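Okay, a thread, because three people asked me the same question this week and my replies kept getting longer. How a small online store raises money when it isn't a tech company and doesn't want to become one. I run Cemby, we sell kitchen and table linens, and we closed a small round this spring.

1/ First thing: I went in thinking "investor" meant one kind of person. Nope. There's the fund that wants you to be 25 times bigger, there's the lender who wants your bank statements, and there's the retail person with some savings who just likes the product. We talked to all of them and I mixed them up constantly.

2/ I wrote one pitch and sent it to everybody. Terrible plan! The fund people skipped to the growth slide, the lender skipped to the cash slide, and I had put both of those at the back behind a very long story about my grandmother's tablecloths.

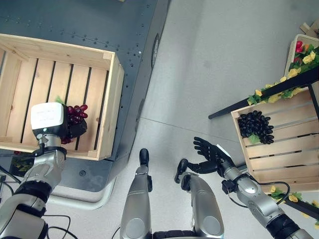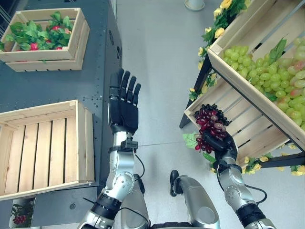 3/ Let's talk about returns, since that's where every single meeting ended up. I had our return rate as one number for the whole store. Nerea Benítez (she was at Laveo at the time and she's the best reader of a spreadsheet I've ever met) asked me to split it by product and I couldn't do it on the call. I wanted to crawl under my desk.

4/ So I went home and split it. Napkins barely come back at all. Tablecloths come back a lot, and nearly always for size. People measure the table and forget the overhang. I'd been selling those for years and never looked.

5/ We changed the size guide before we changed anything in the deck. You put in your table, it tells you the cloth. Very boring fix. I brought it to the next meeting and we spent most of the hour on it, and I think it did more for us than the growth slide did.

6/ Numbers, because I always want numbers in these threads and people get shy. When we started pitching we had 2,476 customers who had ordered more than once. That was the figure people wrote down. I had it in tiny type in a footnote. Ilgın Yaman moved it to page one for me and told me to stop apologizing for it.

7/ What I'd been leading with was our mailing list. Nobody cared about the mailing list. Fair enough, half of those people signed up for a discount code and I've never heard from them again.

8/ The money stuff. We ended up with a mix: part loan, part equity from Solheim, who mostly back home and garden shops. I'm not going to post the amount, it's small by the standards of this site and big by the standards of my kitchen, where I did all the paperwork.

9/ Why a mix? Stock. I buy fabric months before I sell it, and giving away part of the company to pay for fabric felt wrong to me. So the loan covers stock and the equity pays for people and software. Your situation may be totally different, please go ask someone who does this for a living – I sell napkins.

10/ Read the loan terms twice and then make somebody else read them. Ours had a clause that let the lender call for a monthly stock report "in a form acceptable to the lender," and I skimmed right over it. Selim Ağca, our accountant, did not skim over it. We got it changed to quarterly, and they sent us the template up front.

11/ Legal fees. I budgeted 4,000 dollars and went over. Part of that was my fault, I kept emailing tiny questions one at a time, and every tiny question is billable. Save them up. Send one email on a Thursday with all your questions in it.

12/ Something I'd do differently: I'd talk to other founders the investor has backed, and I'd ask for one where it went badly. I only asked for the happy ones. I did speak to Zerrin Akyol after we signed, and she told me very plainly what the reporting is like in a bad quarter (more calls, shorter calls). It would've been nice to know going in.

13/ And a thing I'd do exactly the same: I turned down the first offer. It came with a board seat and a plan to put us in 3 new countries by October. We ship from one room. I lost sleep over saying no, and my husband was pretty sure I'd lost my mind, but I still think it was right for us.

14/ A few of you asked what happens to the day-to-day after the money lands. For me, mostly admin! There's a monthly update to write now. I do it on the first, before I open the orders, otherwise it slides. One page: cash, sales, returns, what broke, what I need help with.

15/ The "what I need help with" part felt embarrassing for the first two, and then Solheim found us a cheaper freight quote off the back of it, so now I fill it in properly.

16/ Natália Gajdoš asked in the replies whether we pitched Clorovine. We did, they passed. Nice email, quick answer, they said we were too early for them. I'll take a quick no over six weeks of "circling back" any day of the week.

17/ Somebody else asked for the deck. I can't share the real one but I'll make a blank version with just the page order and a note on what each page was for. Give me until after the weekend, I've got a pallet of linen coming and no one to help me unload it.

18/ Okay, I'm off to pack orders. Questions in the replies are fine, DMs are a mess right now so please don't put anything important in there.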